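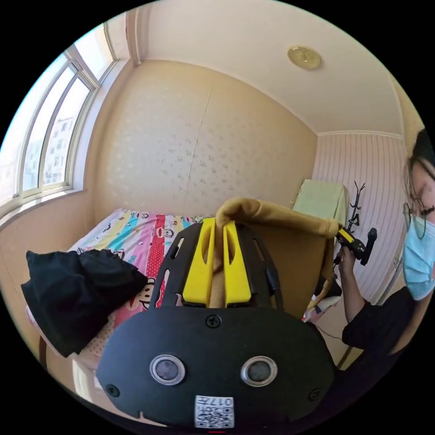 What does the Drevine trial cover?
A pair of hand-held grippers on loan for 14 days, the upload software, and one round of checks on the recordings by their staff.

August 2026, Drevine pair, notes for the kit review. Ching-wen and me in the bedroom, one gripper each.

Started with cloth on the chair. The tan fuzzy one is thick and the fingers need a full squeeze on a rolled fold. A half squeeze feels fine in the hand but the cloth creeps out when you lift. The pale green one is easier. Two people at one chair is awkward, and we knocked housings more than once. Agree who goes first before pressing record.

Trigger on mine is stiffer than on Ching-wen's. Swapped over to be sure and she says the same. Have written to Drevine. Anselmo thinks the spring can be changed without opening the main housing; I haven't tried and won't while it's on loan.

Then shirts on the bed. The mustard long-sleeved one is the best test so far: face down, one sleeve folded in lengthwise, one gripper at the middle of the hem and the other at the corner, pulling it taut. The slotted fingers hold shirt fabric well. They also pick up the quilt if you go in too steep. Come in low.

Recorded 37 takes, kept the ones with no dropped grip. Upload stalled twice on the house wifi and picked up again by itself. The file names are only a time and a unit number, so write the garment in the log as you go. I didn't for the first lot and had to watch them back. 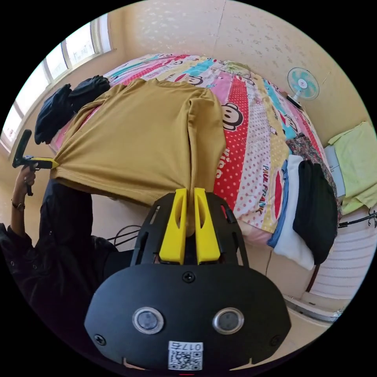 Can the service be bought without the grippers?
Drevine sells the checking and labelling separately, but it only accepts recordings in its own format, so in practice you need their grippers or a converter.

Misitz has a converter that Anselmo used in January with the Cusi set. He'll send me the settings. Their quote starts at 2000 recordings, too many for us unless Vanham shares the order.

Against the Cusi set: Drevine grips better on cloth, worse on anything small and hard. My wrist was sore after 40 minutes. Ching-wen's wasn't, so it may be how I hold it.

To do
Ask Drevine for a price on a smaller batch
Denim and the dark knits next
Spare finger pads, are they included?
Charge both units overnight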